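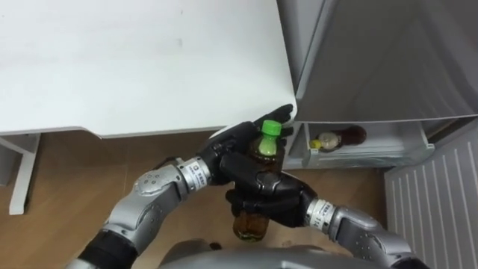

Fridge door left open a little, is the food still good?
posted by nelwood_tenant

In the morning at 7 I found that my fridge was not closed well. I think it was open since evening. Inside are milk, cooked rice and hard cheese. Must I throw away everything?

gebremichael
Do you have a thermometer inside? If the food was above 40 °F for more than two hours, milk and rice must go. Hard cheese is usually fine. Please do not taste to decide.
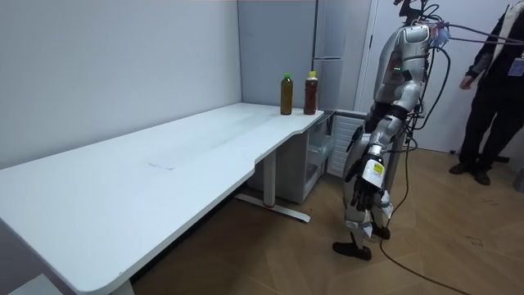
Long white desk on the parquet floor.

hekano27
Check also the rubber seal. Mine in Lusatthorpe was dirty, I washed it with warm water and soap and now it closes good. I would keep the milk if smell is ok, but I am not expert.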